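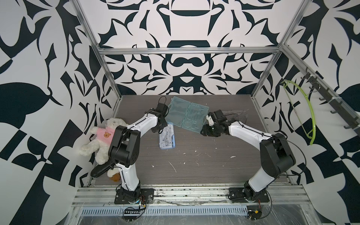 Clakholm Peel-and-Stick Wall Film, Black on White
Item 3925
Sold by the roll. Roll width 56 cm, length 300 cm.

Every peel-and-stick maker says its film goes up in an afternoon and comes off in one piece. We have sold enough of the stuff to doubt both, so read this before you order.

What it is
A printed vinyl film with a paper backing and a low-tack glue. The pattern is matched at the edges, so two strips hung side by side should line up if your first strip is straight. Your first strip will probably not be straight. Draw a plumb line. The corner of the room doesn't count as one.

What the maker claims, and what we think

"Repositionable." For the first minute or two, yes. After that the glue grabs, and pulling it back will stretch the film enough to throw off the match on the next strip.

"Hides imperfections." A busy pattern does distract the eye from small dents. It does nothing for loose paint, and bumps under vinyl catch the light from a side window worse than they did when the wall was bare. Fill and sand first.

"Suitable for kitchens." It wipes clean with a damp cloth. We would not put it behind a stove, whatever the leaflet says, and the leaflet itself tells you to stay below 60 degrees Celsius, two pages after the kitchen photo.

"Removes without residue." From gloss or eggshell paint that has had time to cure, mostly. From flat paint, expect to touch up. From bare drywall, expect to be patching drywall.

How much to buy
Measure the wall height, add a hand's width for trimming at top and bottom, and work out how many full drops you get from a roll. The calculator on the maker's site goes by area and ignores waste from matching, which is why people come back for one more roll. Order that roll at the start. Print batches vary, and the white in one may look creamier than the white in the next. Check that the batch numbers on the labels agree before you peel anything.

Tools
Felt-edge squeegee, sharp snap-off knife, steel rule, pencil. The Solberg application kit holds all of these for more than they cost separately. The knife in it is decent.

Compared with the Platunix film
Platunix is thicker and hides a dark wall better. It is also stiffer around outside corners and tends to lift there. If your wall is flat and already pale, we can't see what the extra money gets you.

Customer note
"Looks good, though the instructions are useless. I had a bubble the size of a plate and had to prick it with a pin." Hélder Simões

Returns
Unopened rolls only, with the label on. Samples are not returnable.

Page last checked Thursday, August 24, 2023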